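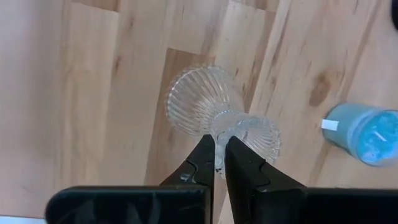
**Dellinetti G2 replaceable fingertip set**

Two-part fingers for the Dellinetti G2 parallel gripper. The rear section stays bolted to the carriage and the front tip section comes off on its own, located by an interlocking seam. Intended for cells that handle glassware and other smooth, rigid parts where tips wear faster than the rest of the hand.

| | |
|---|---|
| Part number | DG2-405 |
| Supplied as | Matched pair, tips only |
| Screws | M2, one per tip, included |
| Fits | G2 and G2-W carriages |
| Does not fit | G1, or any Sitompul adapter plate |

## Changing the tips

1. Move the arm to the service pose and open the gripper fully.
2. Disable gripper power at the controller. The carriage can be moved by hand once the brake releases.
3. Back out the tip screw and pull the tip straight forward. Do not twist it. The teeth of the seam will chip.
4. Wipe the seam on the rear section with a dry lint-free cloth. Glass dust collects in the valleys and keeps the new tip from seating.
5. Push the new tip on until the seam closes along its full width. Fit the screw and tighten until snug.
6. Repeat on the other side. Tips are ground in pairs and should be replaced in pairs.
7. Restore power, home the gripper, and run the zero routine before picking anything.

If a fingernail catches on the seam after step 5, take the tip off and clean again.

## Wrist camera

Changing tips does not move the camera, but a new pair can sit slightly differently in view. Check the fingertip mask after every change. On clear or ribbed glass, a stale mask shows up as grasp points placed on the finger edge. Bresteck controllers store the mask per tool number - copy it before editing.

## Service interval

Inspect after every 16 hours of running. Replace when the contact face looks polished or either edge is nicked. On the Idine test cell, a pair handling pressed glass lasts about seven weeks.

Tips from the first batch had a shallower screw seat and were withdrawn. Send them back for exchange before the end of February.

Fitting questions: Thiện Sầm. Orders and exchanges: Benedetta Carbone.

Page revised 23 Jan 2025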